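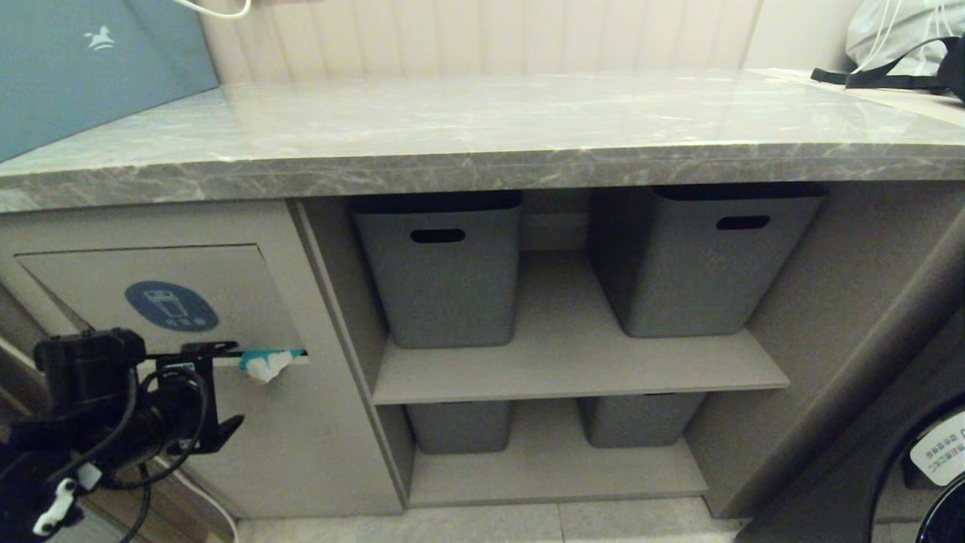 **Marble-look worktop in a utility room – regrets?**

**faltis_road**
Redoing the utility room in November and I can't settle on a worktop. The rest of the house is plain white and my other half wants a grey marble pattern. The Skelteck one we like is 55 a metre before cutting. Has anyone lived with a patterned top for a few years? We have two dogs and a washing machine that walks.

**pegbag**
We've had one for six years and I'd buy it again. Crumbs and dust don't show. The downside is that you put a hand down in a patch of something sticky you never saw.

**oldgrouter**
I'd disagree. Marble patterns date quickly, and the cheaper ones repeat, so you get the same vein turning up along the run. Plain mid grey or a pale wood will still look fine when you come to sell. Spend the difference on decent hinges.

**pegbag**
Depends on the length, surely. Ours is short and I've never spotted a repeat.

**oldgrouter**
Fair enough for a short run. Over two lengths I'd still say no.

**tansy_lane**
Go and see a full length before you order. The sample squares are useless. Vurkent have whole boards out in their showroom and they let us stand our cupboard door against one. We went in wanting dark and came out with light.

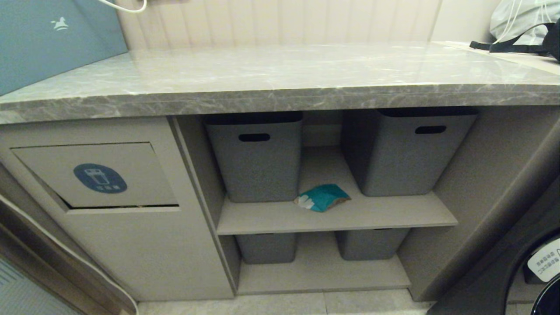

*Grey marble pattern over light grey units, cream ribbed wall behind*

**faltis_road**
Thanks all. The run is short, so the repeat may not matter. What about the wall behind? I'd been thinking of ribbed panels.

**tansy_lane**
They look good but they hold dust in the grooves. I do mine with a soft brush – ten minutes, every other week.

**oldgrouter**
Not behind a sink. Tile that bit.

**pegbag**
Agree with oldgrouter for once. And get the fitter to seal the cut ends before the top goes down. Ours didn't, and the end by the back door swelled in the first winter. It cost 70 to have it trimmed and edged.

**faltis_road**
No sink in there, only the machine. Will ask about the ends. Going to Vurkent at the weekend with a cupboard door in the boot.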